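Open Rates Are a Story We Tell Ourselves

By Aurelia Roman

Every June I get the same report from one or another of our email clients. Open rates are up, everybody is pleased, and could we please do more of whatever it was we did. This year it came from Setiawan, the cookware shop whose list we have looked after since the spring before last. Their monthly mailing had an open rate of 48 percent. The owner wanted it on a slide.

I asked for the order numbers before I agreed to the slide. Orders from that same mailing came to 13. The month before, with a lower open rate and a much duller subject line, the figure had been 84.

I don't claim to know why. I do know that an "open" in most email tools means a tiny hidden picture got loaded, and that plenty of mail apps now load it whether or not a person ever looks at the message. Some office security filters do the same with links, so clicks aren't safe either. Vimala Arumugam, who runs our reporting, has been grumbling about this for longer than I have worked here, and she was right well before I was willing to hear it.

What bothers me is how the tool sellers talk about it. We sat through a demo of Fluner last month. The pitch was that it scores each subject line before you send and tells you how it will "perform." Perform at what? Dimas Yusof asked that twice. The first answer was engagement. The second answer was also engagement, with a chart.

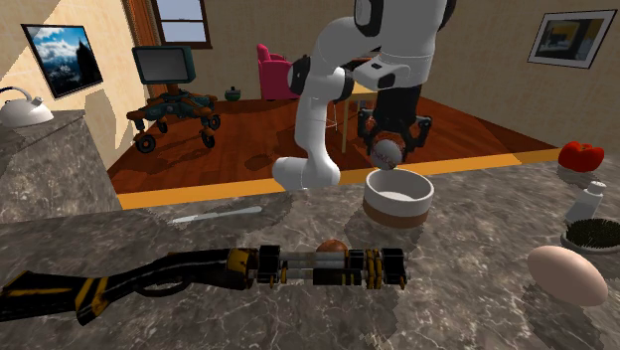

Simulated robot arm holding a baseball over a bowl.

We ran our own small trial afterward, using Fluner's scores on seven old mailings where we already knew the sales. The top-scored one had sold next to nothing. The one it liked least was a plain note about a restock, four sentences and a link, and it was the second-best seller of the lot. Seven mailings is a tiny sample and I wouldn't hang a man on it. But the seller's own case study covered one customer, so I feel we are ahead on rigor.

Adesuwa Jibrin disagrees with me on part of this, and she asked me to say so. Her view is that open rates still tell you something if you compare a list against itself over a short stretch, say when a domain problem drops your mail into spam folders overnight. Fine. A smoke alarm is useful. I still wouldn't put one on a slide for the owner.

So for now, this is how we are handling reports:

Sales or sign-ups go on the first page. If the client can't share them, we say that on the first page too.

Replies get counted by hand. A reply comes from a person nearly every time, out-of-office notes aside.

Unsubscribes are listed next to the send they came from, even when it makes us look bad.

Open rates move to the back, with a note on what they include.

Setiawan's owner was not thrilled with the new layout. He has agreed to try it through the fall, and he has gone back to the dull subject lines, at least until somebody sells him something else. If you are one of our clients and would like your own report redone this way, write to Vimala. She would like the raw order export, please, and not a screenshot of it.

Recent items
Vota's "Free" Landing Pages: What the Plan Leaves Out
Babita Vashisht on Cleaning a List You Inherited
Do You Need a Pop-Up? Probably Less Than You Think
Henomier Changes Its Pricing Again
Reader Mail: Is It Okay to Resend to Non-Openers?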